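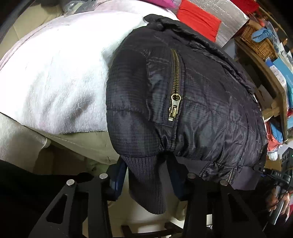 Womora down wash, refill pouch

Stock no. 3918
Contents: 300 ml
Replaces: 2162 (200 ml bottle, no longer supplied)

Liquid cleaner for down and feather garments, quilts and sleeping bags. No bleach, softener or perfume. Suitable for machine or hand washing.

Dose
Machine, one jacket: 50 ml
Machine, sleeping bag: 100 ml
Hand wash, full basin: 30 ml

Directions
Clean out the detergent drawer before use. Close all zips and empty the pockets. Wash at 30 degrees on a gentle cycle, then rinse twice. Spin at low speed. Tumble dry on low, stopping every half hour to break up clumps by hand. Drying may take three hours or more. Check the care label first; some shells must not be tumble dried.

Not for leather, suede or waxed cotton. Does not restore water repellency; use Borex spray-on proofer after drying.

Storage
Keep upright, above freezing. Use within a year of opening. The pouch cap does not fit the Prantl dosing pump.

Trade orders: Mpho Rampersad, Mulimier. Boxes of 12.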